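Glass table

A glass table is a table whose top is made of glass, usually resting on a base of metal, wood or stone. Small glass tops were known in rich houses for a long time, but they came into ordinary homes only when flat glass became cheap.

Most tops today are of tempered glass, which is heated and then cooled very quickly. When it breaks, it falls into small blunt pieces. The edge is ground and polished before heating — after this step the glass cannot be cut any more.
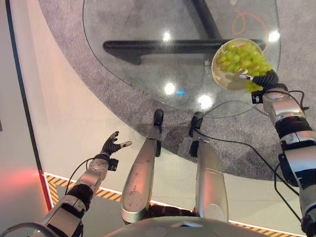 Round glass table seen from above, with the black base visible through the top.

The designer Consuelo Sánchez made a known series of round tables for the workshop Castellanos, in the town of Flatville. The workshop produced 374 pieces, and roughly 6 of them are kept in public collections. The critic Marcus Calloway wrote that they make a small room look larger, but show every finger mark.

For cleaning, a soft cloth and warm water with a little vinegar are enough. Powders can leave fine scratches.

Related articles
Coffee table
Tempered glass
Float glass
Castellanos (workshop)
Furniture of Flatville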